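Home Posts Hardware Saves Contact

Moving old save files off dying cartridges

2 min read

Most of the cartridges I own from the early handheld years keep their saves in a small piece of static RAM with a coin cell behind it. When the cell drops below the voltage the RAM needs, the save is gone. The game still boots and plays. It just has nothing to load.

I had been putting this off since September, when my copy of Plemari came up with three empty slots. That file had 347 logged catches in it and I would have liked to keep it. So I pulled the rest of the shelf and started dumping saves.

The process is simple if the contacts are clean. I use a cartridge reader over USB, read the header first, check that the title string matches the label, then read the save area twice and compare the two files. If they match, I keep one and write the game name and board revision into a text file beside it. If they don't match, I clean the contacts again with isopropyl alcohol and a cotton swab and repeat. Two games needed four passes. One, a loose copy of Kirkegaard Rally with no label left, never gave me the same file twice and I set it aside. 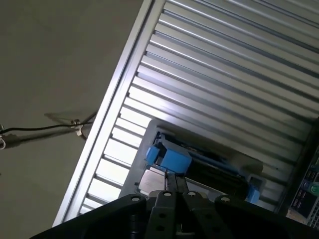 Header mismatches are a different problem. Some boards report a save size larger than the RAM that is fitted, and the reader will happily give you the same data repeated until the file is full. This looks like a good dump. Open it in a hex editor and compare the first half with the second. If they are identical, cut the file down to the real size, or the emulator may refuse it.

Mesfin Tsegaye wrote to me after my last post on this and pointed out that some emulators add extra bytes at the end of a save for the real-time clock. He was right, and it explains why my Ollum save loaded fine in one program and came up blank in another. The clock data sits after the save proper. Strip it when going back to hardware, and keep a copy of the original before you do.

Replacing the battery is the next step. I use tabbed cells and solder them in. Taping a plain cell against the old tabs works for a while, but I have opened enough secondhand cartridges with a loose battery sliding around inside to stop recommending it. Set the iron to 300 °C or a little above, heat the tab and not the pad, and let the old solder flow before you lift. On the boards I have done, the positive side comes away easily and the ground side takes longer – it is tied to a large copper area that pulls the heat out.

There is a way to swap the cell with the cartridge powered so the save survives. I don't do it. With a verified dump on disk, it's quicker to let the RAM clear and write the file back.

After writing back, I leave the cartridge unpowered for 30 minutes and check the save again. A bad joint will often show up in that time. Promthorpe failed this check the first time, and the cause was a cold joint on the ground tab. Reflowed, rewritten, fine since.

Next is the set of disks Perrine Le Goff lent me, which have their own problems, mostly mold.

Contact | Copyright, all posts by the author | Back to top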